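Reading time: 2 min

Re: [tindwood-users] Sim demos by remote control, worth the bother?

On Sunday at 21:14 a list member wrote:

> We have 38 demos from guiding the real arms by hand and we're
> running out of patience. Has anyone tried driving the arms in
> simulation instead? I worry that you can't feel the fruit.

Yes, and I'm having such a good time with it that I've been late for tea all week! You're right that you can't feel anything. With our glove setup (the old Clilleck pair, patched to talk to Tindwood) you go by eye, and your first few grasps will be dreadful. Mine were. By the second evening I'd stopped thinking about my fingers and was just moving fruit.

We're on the breakfast table set now, two arms, with a pear, a croissant and a couple of plates. I drive both arms at once, which sounds harder than it is.
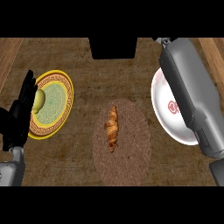
The big win for us is resets. One key and everything is back where it started, or shuffled if you turn that on (do turn it on). I got 344 demos in February, working evenings, and threw out 8 where my hand wandered off while I was reaching for my mug. The whole group's pile is at 1232.

Two things to watch. Slow down near the rim of a plate, as the policy copies every little wobble you make there. And set the glove scaling in Drivmont before you record, never halfway through a batch. I lost a good evening to that one.

Keep your 38 though! We mix our hand-guided ones in at the end of training, using the Raudsepp script from the list archive. Happy to send my config if you'd like it.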